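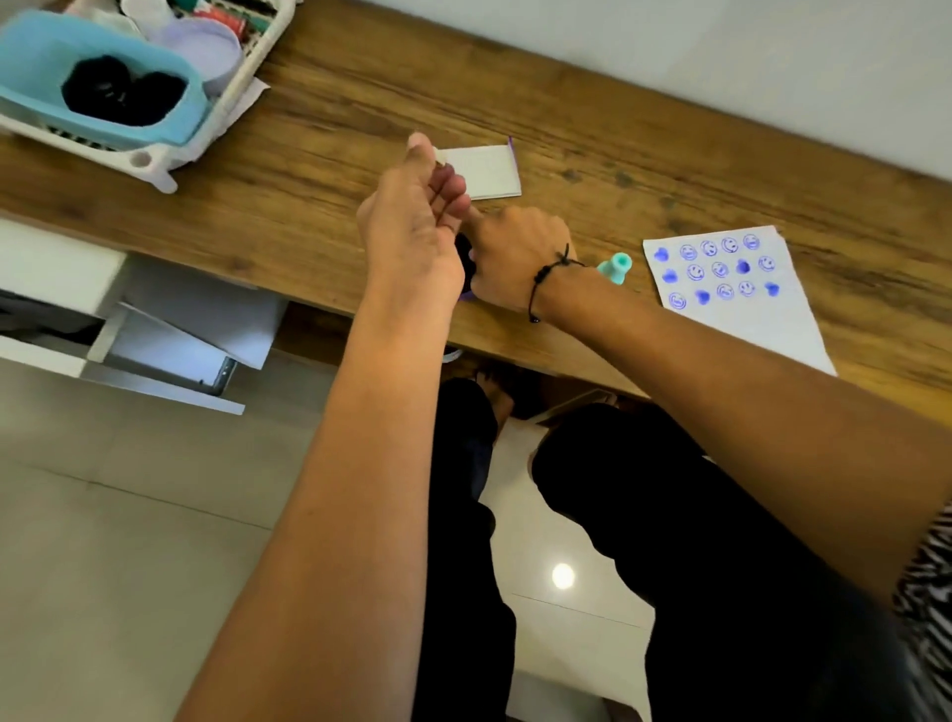 Eyerusalem Seyoum asked whether one tidy run of a task is enough to teach from, and I was so pleased to get that question! It isn't, and the steps further down are how we go about it at Astum.

Guides > Robot teaching > Good practice for hand demonstrations

Stamping is a brilliant first task. It's small, it needs both hands, and the ink keeps a record of every press. These are the house rules we wrote for the Dodbridge bench in February, and they suit most desk jobs.

1. Write the task down in one sentence before anyone sits down. "Stamp the sheet with smiley faces" will do nicely.

2. Keep both hands in view for the whole run. If one drops below the desk, mark the time and carry on – don't start again.

3. Leave the mistakes in! Faint prints, heavy blots and marks on the desk are all worth having. Tag them as "light", "heavy" or "off sheet", and use only those three words.

4. Steady the paper with one hand, and do it the way you would at home. A stiff, careful version teaches stiff, careful movement.

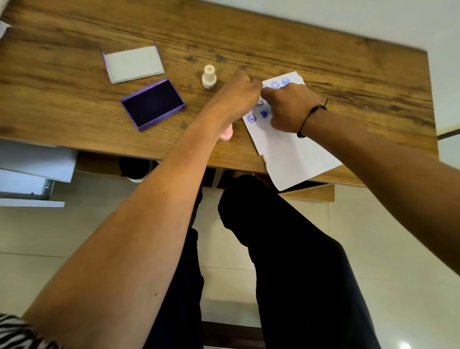
5. Vary the layout. Move the pad and swap the stamps every 18 runs. Our Greenwood set reached 500 runs, and the varied ones were far more fun to work with.

6. Get consent in writing, and check each run for phones, letters and names before sharing it.

7. Stop at 54 minutes for a proper break. Tired hands get sloppy in dull ways.

70 shares
18 comments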